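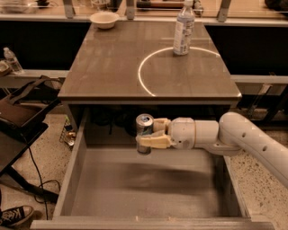
Il y a des tiroirs qu'on ouvre dix fois par jour et d'autres qu'on n'ouvre plus, par lassitude ou par prudence. Le mien appartenait à la seconde espèce. Quand j'ai enfin tiré dessus, un soir de pluie, j'y ai trouvé trois chargeurs de téléphones disparus, une carte routière de l'Ardèche pliée à l'envers, des élastiques cuits par le temps et la notice d'un grille-pain que nous avions donné à ma belle-sœur. Le stylo que je cherchais n'y était pas, évidemment.

J'ai raconté cette petite déroute à Hayley Furnival, qui habite Andance depuis assez longtemps pour dire « le Rhône est gros » comme on parle d'un voisin, et qui passe ses journées à remettre d'aplomb les bureaux des autres. Elle a ri, puis elle m'a invitée à venir voir comment elle s'y prenait. J'ai pris le train, un cahier, et (je l'avoue) un peu de mauvaise foi, car les spécialistes du rangement m'ont toujours donné envie de renverser quelque chose.

Or Hayley n'a rien d'une ascète. Il y a chez elle des piles de livres par terre, un chat sur l'imprimante, des tasses un peu partout. Sa conviction tient en une phrase, qu'elle répète volontiers en servant le thé : un bureau se range par le dedans. On s'acharne sur le plateau, on aligne les crayons, on passe un chiffon, et tout revient en trois jours parce que le tiroir, lui, est plein à craquer et que les choses n'ont nulle part où aller.

Elle commence donc par le vider. Entièrement, jusqu'au dernier trombone, et elle le laisse vide toute une nuit. « Les gens trouvent ça idiot, me dit-elle, mais le matin, ils n'ont plus du tout envie d'y remettre la carte de l'Ardèche. » Ensuite seulement, on y dépose les objets, un par un, en les tenant en main le temps de se demander quand on s'en est servi pour la dernière fois. C'est lent. C'est même franchement agaçant au début, surtout quand on a faim.

Un grand tiroir gris, large et profond, aux parois lisses, glissé sous un plateau brun veiné comme du bois : voilà le genre de meuble qu'elle aime. La profondeur effraie, à tort selon elle. On peut y mettre des choses debout, ce que les tiroirs plats interdisent, et une canette de soda argentée y entre sans qu'on la couche. J'ai levé un sourcil. Une canette, dans un bureau ? Mais oui, et pourquoi pas ! Hayley tient beaucoup à ce qu'elle appelle le coin du goûter. Celui qui travaille à sa table y boit et y grignote, c'est ainsi depuis qu'il existe des tables, et autant donner une place à la boisson de quatre heures, fermée bien sûr, plutôt que de la voir voyager entre le clavier et les factures.

Sur le dessus, elle tolère peu de monde. Un petit bol blanc dans le fond, à gauche, et une bouteille d'eau en plastique au bouchon blanc, de l'autre côté, cela suffit largement. Le bol reçoit ce qui traîne dans les poches. J'y ai mis le mien, au retour, et il a recueilli en une semaine deux boutons, une clef dont j'ignore la serrure et des noisettes.

Pour l'eau, les avis divergent. Poppy Pearce, amie de longue date de Hayley et relieuse à Tultmont, ne jure que par la carafe Brita, qu'elle remplit le matin et pose sur une desserte, à bonne distance de ses papiers. Elle a perdu un jour, par la faute d'un verre trop plein, les gardes marbrées d'un registre de 2 084 pages, et l'on sent bien que la blessure est fraîche. Hayley préfère la bouteille, qui se rebouche. Elles en discutent depuis des années et je n'ai pas eu l'impression que l'une ou l'autre souhaitait gagner.

C'est Poppy, d'ailleurs, qui m'a parlé du cercle. Sur une table brune et un peu brillante, une fine ligne blanche courbe, presque un demi-cercle, découpe une zone arrondie dans la moitié droite du plateau, et la bouteille se tient juste à l'intérieur. L'idée plaît beaucoup à notre relieuse, qui a adopté quelque chose d'approchant dans son atelier : un arc tracé à la craie, avec une règle fort simple. Les liquides d'un côté, le papier de l'autre. Ses apprentis s'en moquent un peu et obéissent quand même. La craie s'efface d'un coup d'éponge, on peut changer d'avis.

J'ai demandé à Hayley combien de temps tenait un bureau ainsi remis en ordre. Elle a fait la moue. Pour un couple de Lockwood, dont elle avait trié la table de travail en 2 après-midi, elle avait sorti 82 stylos, dont 5 écrivaient encore. Les propriétaires lui ont envoyé une carte en décembre : le tiroir fermait toujours, mais les stylos revenaient. « Ils reviennent chez tout le monde », m'a-t-elle dit sans la moindre tristesse.

De retour à la maison, j'ai donc vidé le mien pour de bon. La nuit réglementaire a duré quatre jours, le temps que je m'habitue à cette grande place disponible. J'y ai rangé un carnet, les timbres, une paire de ciseaux qui coupe, le chargeur du téléphone que je possède réellement, et une canette, debout, tout au fond. La carte de l'Ardèche est partie dans la voiture. Quant à la notice du grille-pain, ma belle-sœur n'en veut pas.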